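Irnberg Dialect Word List

Welcome, and thank you for stopping by! This is a collection of 1063 words and sayings from Irnberg and the farms up towards Grutach, typed up from my grandmother's notebooks and a good many long afternoons at kitchen tables.

What's in it
words.csv has one word per line, with the meaning, the village and a sample sentence. sayings.txt holds the longer ones, which never did fit nicely into columns – sorry about that. Rude words are marked with an r, and there are 70 of those (Grutach is well ahead).

Spelling
I write things as I hear them. Long vowels are doubled, and where the two villages disagree you'll find both forms.
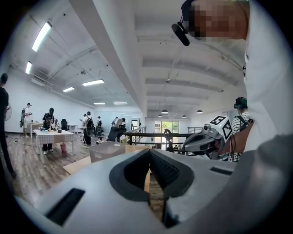
Malte Schwerdtfeger writes that the Grutach word for drizzle should have a short vowel, and that his whole family would laugh at the doubled one. I've put both in for now, Malte, and will ask again in December.

Use
Copy it, print it, correct it. A line to say where it came from would be lovely.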